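This site uses cookies to improve your visit. Accept | Manage settings

Reading time: 2 minutes

Zirska Shared Laundry
Minutes of the General Meeting, April 12, 2019

Chair: Inese Paju
Minutes: Fraser Carnegie

1. Previous minutes
The minutes of the March meeting were accepted without amendment.

2. Finances
The balance stood at $3000 before payment of the Retari invoice of $294 for servicing the dryers. Payment was approved.

3. Items left in clothing
F. Carnegie reported that small articles continue to come through the wash in pockets. Members discussed whether the sorting table should be used before every load. It was agreed that pockets are to be emptied there and the contents kept apart from the clothing until claimed.
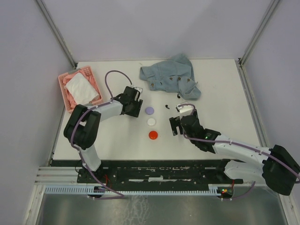 Item 3: Sorting table with pink basket, denim garment, earbuds and coloured discs.

The Chair asked that denim be sorted separately from light-coloured cloths, and that folded articles be returned to a lined basket and not left on the tabletop. Earbuds and similar articles are to be entered in the lost property book and held for four weeks. A member asked whether the period could be extended over the holidays. Deferred.

4. Detergent supply
Quotes were received from Bahrami and Zelleck. The Bahrami quote was preferred on delivery terms. Moved I. Paju, seconded F. Carnegie. Carried, with three members abstaining.

5. Other business
The wording of the notice above the sink is to be revised. Action: F. Carnegie.

The meeting was adjourned at 8:40 p.m.

Subscribe to our newsletter for notices and meeting dates.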